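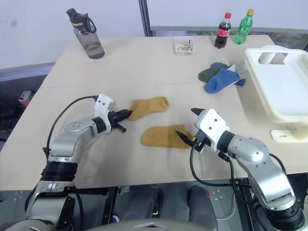 Sorting is one of the oldest kinds of maths we do, and most of us learn it with laundry! Before anyone can count a set, they have to decide what belongs in it, and socks are wonderful for that. Take the two mustard-yellow ones lying flat on the table: same colour, so we call them a match and set them apart from the green and blue ones in the little pile. Easy enough, but what if you sorted by length instead, or by how thick the sock is?

## Chapter 2: Pairs and Leftovers

In this chapter you'll visit the wash house at Candbridge, where Snædís Holst pairs over 30 socks before lunch (she has a lovely method, see page 177). You'll need a handful of odd socks from home and a clear bit of floor.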